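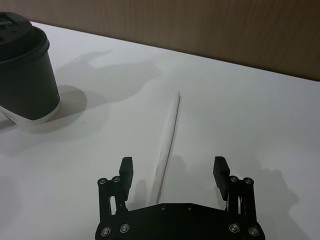 Clear straws for iced coffee to go, anyone else losing them?

kakberg_mirjam
I do drinks for a small reading group, and I bought a box of 1,000 clear plastic straws because they were cheap. Put one down on a table and I can barely find it again! Are colored ones worth the extra money? Cups are the paper kind with a black lid.

florin_a
Colored, yes. I got striped ones from Clonora and never looked back. I'd check the lid before you order though, mine needed a skinnier straw than I thought.

niavoyle
Disagree, clear looks nicer in a drink. Just stand them in a jar (I use an old Jenkins jam jar) and take one when the cup is ready.

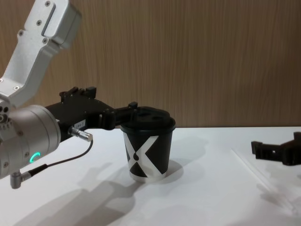
Re: Clear straws for iced coffee to go, anyone else losing them?

kakberg_mirjam
OK, these are the cups, black with the big white X. I love them, so they're staying whatever happens with the straws. The lids came separately, 60 to a sleeve.

florin_a
Great cup. With that much black and white I'd go red on the straw.

niavoyle
Red?? No way, clear or plain black with those. And press the lid down all the way round before you poke anything in it, I've worn a latte that way.

kakberg_mirjam
Trying the jar first, then. Still got 481 of the clear ones to get through before I can justify red, sorry Florin!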